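4. Preparing and checking the work table

This section covers what to do at the bench before the arm is allowed to move, and what to check between runs. It applies to every table-top sorting cell at the Drerden site. Read section 3 (Stops and reset) first. If the two sections disagree, section 3 wins and you should tell Kathleen Kavanagh so the text can be put right.

4.1 Who may set up a cell

Only people signed off on the Isside card may set up a cell. Anyone else may watch from behind the floor line. The person who sets up is the cell lead until they hand over in writing. A shout across the room does not count as a handover.

The cell lead carries the stop pendant. If you need both hands for the objects, put the drives off and hang the pendant on its hook first.

4.2 Before you touch the table

1. Press the stop button and check that the status light has changed.
2. Turn the mode key to SET-UP and take the key out. Keep it on you.
3. Look up. The gripper and its housing may be parked over the table, and it is easy to straighten up into them.
4. Check that no cable hangs within reach of the arm. Clip back any that does.
5. Write your name and the task code on the cell sheet.

Caution: A parked arm can sink slightly when the drives go off. Keep your head and hands clear until it has settled.

4.3 Clearing and wiping down

6. Take everything off the table, including objects that will be used again in the next task.
7. Wipe the surface with a damp cloth, then a dry one. Do not use spray polish. It leaves a film, and light objects slide on it.
8. Scuffs and pale marks are acceptable. Raised edges, chips and sticky patches are not. Report these and use another cell.
9. Check that the table is locked to the floor plate. Push it at each corner with the flat of your hand.

4.4 Choosing and placing objects

The task sheet lists the objects and the containers. It does not give exact positions, and you should change the layout from run to run within these rules.

10. Inspect each object before it goes down. Throw out anything cracked or sharp. With coiled keychains, pull the coil gently and let it go. If it stays stretched, replace it. Check that the split ring is closed.
11. Stand the containers first, then the background items (plants, baskets), then the small objects.
12. Leave a clear gap of at least 6 cm between the small objects and the edge of the table on the operator's side. On the other sides, follow the task sheet.
13. Coils may lie next to one another or partly overlap. They must not be hooked together. A hooked pair can be dragged off the table or flicked towards the person standing there.
14. Rings may stand up or lie flat. Do not prop them up with tape.
15. Stand plants in a planter with a flat base. Nothing on the table may be taller than the height limit printed on the task sheet. Measure to the top of the plant, not the rim of the planter.

Note: Clear plastic bins are allowed, but they show reflections and bend the view of whatever is behind them. If the task sheet says "opaque only", do not use a clear bin even if it is the only one to hand.

Note: Black objects on the Mivska tasks are often missed by the person setting up, who then counts them as lost at the end. Look behind the taller items before you fill in a loss form.

4.5 Check from the camera side

16. Bring up the fixed view on the cell monitor. Do not lean over the table to look.
17. Check that the tall items are where you meant them to be, and that a bin placed near the camera does not hide an object the task needs. Seeing an object through a clear wall is enough for a sorting task. It is not enough for a measuring task.
18. Look for people. A reflection in the side of a bin counts as a warning that somebody may be too close, so turn round and check the floor line before you go on.
19. Save one still under the task code.
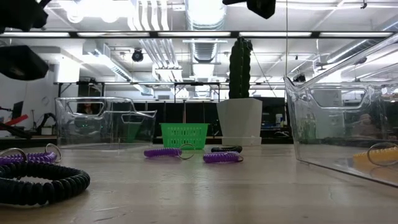 4.6 Releasing the cell

20. Call "clear" and wait for an answer from everyone inside the room.
21. Put the key back and turn it to SLOW. Run the arm through its reach once with the gripper open and no pick command.
22. Watch the tallest item during this pass. If the gripper or the housing comes closer to it than a hand's width, stop and move the item.
23. Turn the key to RUN only when the slow pass has finished without a stop.

Caution: Do not reach in to straighten an object while the key is at SLOW. People have got used to this on the older Brennan cells and it is not permitted on any cell now. Go back to step 1.

4.7 Between runs

After each run, press stop before resetting the objects. Steps 10 to 19 apply every time. Steps 6 to 9 are needed at the start of a shift, after a spill, and after every 20 runs.

If an object falls to the floor, leave it until the run ends. If it has rolled under the table, stop the cell and take the key out before you go down for it.

After 3 stops for the same cause, close the cell and ring Pádraig Egan. Leave the objects as they are so that he can see the layout.

4.8 Records

Keep the cell sheet with the saved stills for the task. Sheets without a name will be sent back.

Section last changed 2023-11-05: step 18 added, and the wording of step 13 made clearer.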